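アームを買う前に机を買う 小さな職場のロボット予算の立て方

特集 設備と調達

ロボットアームの見積書は、たいてい一枚で届く。本体、グリッパー、制御用の箱、送料。合計欄の数字を見て、これなら今年度の枠に収まると判断し、そのまま稟議に回す。導入が止まる職場の多くは、この一枚を予算書の代わりに使っている。

本誌は今回、卓上サイズのアームと小型の走行台車を入れた職場の購入記録を見せてもらった。調理器具の商社デルヴィルの開発室、教材会社ヘキネの試作班、それに食品売り場向けの什器を扱うイスタウの技術課である。いずれも大きな工場ではない。ロボットの専任者がいるのはイスタウだけで、ほかは別の仕事と兼務している。

本体は総額の一部でしかない

ヘキネの記録は細かい。購入品を「本体」「手先」「机まわり」「対象物」「人の時間」に分け、伝票ごとに番号を振っている。これを見ると、本体の比率は担当者が最初に考えていたよりかなり低い。膨らんだのは机まわりと人の時間である。

机まわりの費目には、天板、固定用のクランプ、照明、電源タップ、配線の留め具、予備のケーブルが入る。単価はどれも安いので、最初の見積もりでは「雑費」の一行にまとめられていた。実際には半年のあいだに何度も追加の発注が出ている。なかでもケーブルは、長さが足りずに買い直したものが目立つ。アームの可動範囲を図面で確認していても、手先まで配線を通すと余長が足りなくなることがある。ヘキネは二度目の発注から、必要な長さを測ったうえで一段長いものを選ぶことにした。

天板の色も買い直しの理由になった。最初に使った白い天板では、白い食器との境目をカメラ側の処理が拾いにくかった。濃い色に替えたところ、その問題は減った。ただし、表面に光沢があると今度は天井の照明が映り込む。試作班のメモには「艶のない見本を取り寄せてから決める」と書いてある。見本は無料だったという。

手先は消耗品として積む

グリッパーは資産として計上されることが多い。価格からすればそうなるが、運用の実態は消耗品に近い。指先の樹脂は減り、ねじは緩み、配線は曲げの繰り返しで傷む。イスタウでは手先を本体と切り離し、年度ごとに交換費を積むようにした。予備は2組。片方を修理に出しているあいだも作業を続けられる数である。

イスタウが使っている手先は、タシュデミルという部品商社から買ったものだ。選んだ決め手は把持力の数値よりも、交換部品が一点から注文できることだった。ほかの候補には、指先だけの販売がなく、ユニットごとの交換になる製品があった。本体価格はそちらのほうが安い。技術課は36か月分の交換費を足して比べ、合計で逆転することを確かめてから発注した。

比較表を作るときは、少なくとも納期の欄を設けておきたい。イスタウの例では、標準品の指先は数日で届いたが、専用の取り付け板は6週間かかった。取り付け板がなければ手先は付かない。アームは箱から出され、棚の上で待つことになった。この期間のリース料は当然かかっている。

走行台車は床と一緒に考える

台車を加えると、計画は一段複雑になる。アームだけなら机の上で話が済むが、台車には走る面が要る。クローラー式は小さな段差やコードを越えやすい反面、向きを変えるときに面をこする。デルヴィルの開発室では、試走をすべて机の上で行い、床での走行は次の年度に回した。床の補修費を今年度の予算に入れられなかったためだ。

この判断は妥当だったと開発室は見ている。机の上であれば、台車に器を載せて運ぶ、アームがそこから取る、といった受け渡しの基本は試せる。速度は出せない。落下を防ぐための縁も必要になる。それでも、受け渡しの高さや載せる器の径など、後で変えると高くつく寸法を先に決められた。

注意したいのは積載量の読み方である。カタログの数値は、多くの場合、荷物が中央にある状態のものだ。器を並べて置けば重心はずれる。デルヴィルは空の器と中身を入れた器の両方で試し、積載の上限をカタログ値より低く定めて仕様書に書き込んだ。

対象物の費用を忘れない

意外に抜けやすいのが、つかませる物の費用である。野菜を扱う作業を目標にする場合、本物を使えば毎回形が違い、傷み、買い足しが要る。初期の調整には模型のほうが向いている。玩具の野菜なら形が変わらず、落としても拭けば使える。価格も知れている。

ただし模型は軽い。模型で合わせた把持力は、本物に切り替えるときに見直すことになる。この見直しの工数を予算に入れていない計画が多い。ヘキネでは模型での調整と実物での調整を別の工程に分け、それぞれに時間を割り当てている。模型を選ぶときは、細長いもの、太いもの、曲がったものを混ぜるとよい。似た形ばかりをそろえると、つかみ方の違いが試せない。

鍋やボウルは、実際に使う製品を買うのが基本になる。金属の鍋は側面が鏡のように周囲を映し、中に入れた物の色まで内壁に出る。カメラで位置を見る方式では、これが誤検出のもとになりやすい。購入前に、艶のある鍋と艶のない鍋をひとつずつ借りて試す価値はある。デルヴィルは自社の取り扱い品から選べたため、この費目はほとんど費用がかからなかった。外から買う職場では、候補の数だけ試用の費用を見ておきたい。 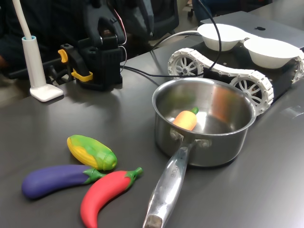

卓上の作業スペース。小鍋の中にニンジンの模型、奥に黒いグリッパー、右に白いボウルを載せたクローラー台車。

机の広さは物を全部置いてから決める

作業机の寸法を、アームの設置面積から決める職場は多い。これだと足りなくなる。机には対象物も器も載り、調整中はノートパソコンも載る。手元を照らすライトの台座も場所を取る。アームの影が対象物に落ちる位置なら、ライトは動かせるものが要る。

イスタウは発注前に、床に養生テープで天板の大きさを描き、載せる予定の物の箱を並べた。人の座る椅子も置いた。結果として、天板は当初案より奥行きのあるものに変わった。かかったのは午後の二時間とテープ代だけである。配線の通り道もこのときに決め、台車の動く側とは分けた。

人の時間をどこに書くか

最後に残るのが人件費である。兼務の担当者の時間は、設備の予算書に現れにくい。ヘキネでは毎週木曜日をロボットの作業日と決め、その日の工数を設備側の費目に付けた。社内の調整には手間がかかったが、翌年度の予算を組むときに、何にどれだけ時間が要ったかを示せるようになった。

記録によれば、時間を最も使ったのは動作のプログラムではなく、物を元の位置に戻す作業だった。つかむ、入れる、運ぶという一連の動きを試すたびに、誰かが対象物を並べ直す。試行の回数が増えるほど、この時間も増える。並べ直しにかかる時間を一回分だけ計り、予定の試行回数を掛けておけば、見積もりとしては足りる。

見積書に添える項目

各社の記録をもとに、稟議の前に書き足しておきたい項目を挙げる。

・手先の予備と、年度ごとの交換費
・取り付け板など、専用部品の納期
・天板、照明、ケーブルの実寸と買い直し分
・台車を使う場合、走行面の補修費と落下防止の縁
・模型と実物、それぞれの購入費と調整工数
・器や鍋の試用費
・並べ直しを含む担当者の時間

金額の入らない項目があってもかまわない。デルヴィルでは空欄のまま提出し、購買担当から質問を受けてから埋めた項目もある。床の補修費がそのひとつで、見積もりは五月に取り直すことになっている。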